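Wednesday, Sistlow bench, morning into afternoon

Task for today is the hanging stand, second version. Pick the item off the hook, set it down in the tray, then hang it back up. Demonstrations by hand with the two held grippers, no arm involved until the Prollach replay later this week. Goal was 40 clean ones. Stopped at 30.

Setup notes first. White board down on the table as before. The stand goes in the middle, long side of the tray parallel to the front edge. I tried it turned a quarter at first and kept knocking the post with the second gripper, so I put it back. Tracking on both grippers started without trouble once I restarted the Volia logger. It still drops the left stream if the right one is started first. Start left, wait for the tone, then right. 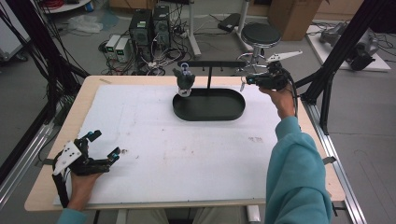

The first 8 takes are no good. I was moving at normal hand speed, and the replay check flags anything that goes faster than the arm can follow. Slowed down after that and counted under my breath on the approach. Takes 9 onward pass the speed check.

Unhooking is easy. Lift straight up, then away from the bar. If you pull sideways first the loop drags on the hook and the whole stand shifts, and then the start position is wrong for the next take. I threw out two more for that. Hanging it back is the slow part. The loop has to face the hook, and when the item turns in the fingers there is no good way to see it from the chair. What worked was to bring it in low, stop, look, and then raise it. The stop shows up in the data as a pause. I left it in — the Tiwari notes say to trim pauses, but when we trimmed them on the cup task the policy rushed the last part and missed. 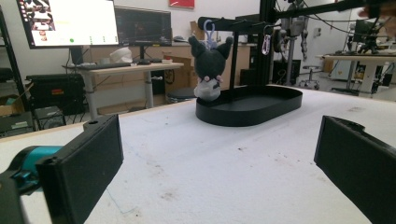 Grip point matters more than I had written down last time. Holding the item by the body gives a firmer grip but it swings less predictably on release. Holding close to the loop leaves less room for the fingers at the bar. I settled on the upper part of the body and kept to it from take 15 on. Earlier takes are mixed, so mark them as such in the sheet before anyone trains on them.

The other hand mostly stays out of the way. In a few takes I used it to steady the post during the rehang. Those are tagged "assist" and should go in a separate folder. Do not merge them with the one-hand set.

Left to do:

Record the last 10 with the same grip point.
Wipe the finger pads between batches.
Rerun calibration on the right gripper. Its path sits a little high compared with the left at the same spot on the board.
Ask Prollach side what speed limit they use now. Our check may be stricter than it needs to be.

Files copied to the shared drive at 4:30, under September, hook task v2. Raw video is still on the recording machine, so leave that one on tonight.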